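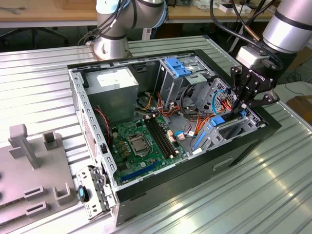
How to replace the hard drive in an office desktop with a 2.5-inch SSD

Most office towers from the last dozen years come apart the same way: one side panel, a drive cage at the front, and plastic latches in place of screws. If yours still runs on a spinning hard drive, swapping it for a solid state drive is the cheapest improvement you can make. Plan on 60 minutes the first time, not counting the copy.

What you need

A 2.5-inch SATA SSD, at least as large as the space you are using now
A 2.5 to 3.5-inch adapter bracket, with its screws
A USB to SATA cable for the copy
A number 2 Phillips screwdriver and a number 1 for the small screws
A small dish for the screws

Check the size of your data before you order. A 2000 GB hard drive with 400 GB on it does not need a 2000 GB replacement. Leave some room, because an SSD that is almost full slows down.

Before you open the case

1. Back up anything you can't replace to a separate drive. The copy in the next step does not count as a backup.

2. Connect the new SSD with the USB cable and clone the old drive to it. I use Zavero, but any cloning program will do if it can shrink a partition to fit a smaller drive. Let it run overnight if the old drive is slow.

3. Shut the computer down all the way. Sleep is not enough.

4. Switch off the power supply at the back if it has a switch, pull the power cord, and hold the power button in for a few seconds. Then unplug everything else. Take a photo of the back of the machine first if there are a lot of cables.

Opening the case

Lay the tower down with the removable panel facing up. Looking from the back of the machine with it standing, this is usually the left side. Some panels are held by two thumbscrews, others by a lever or sliding catch. Slide the panel toward the back and lift.

Touch bare metal on the frame before you reach in, and again every so often while you work. The edges of the steel inside can be sharp, so don't drag your wrist across them.

Removing the old drive

Find the cage and look at what holds the drive. Blue or green plastic usually marks the parts you are meant to press or pull.

Unplug the data cable first. If it has a metal clip, squeeze the clip as you pull. Then unplug the power connector, the wider one. Pull on the plug and never on the wires. SATA power plugs can be stiff — rock them gently along their length, not up and down.

Press the latch and slide the drive out. On some models the whole bracket swings or lifts out with the drive still in it, and you will need to free any cable clipped along its side.

Fitting the SSD

Screw the SSD into the adapter with four small screws, snug but not tight. The connectors should face the same way as those on the old drive. Clisport brackets have two sets of holes; use the set that brings the connectors closest to the edge, or the plugs won't reach.

Slide the adapter into the cage until the latch clicks. Plug in power, then data. Both connectors are L-shaped and fit only one way.

Check that no cable touches a fan and that you haven't nudged a memory module or another plug loose. Put the panel back on and reconnect everything.

First start

The computer should boot as it did before, only faster. If you get a message about no boot device, go into the setup screen and look at the boot order. If the SSD isn't listed at all, shut down, unplug, and reseat both cables.

Once it's running, open your disk tool and see whether any space is unallocated. You can extend the main partition into it.

Keep the old drive in a drawer for a month before you erase it.

Flor Apaza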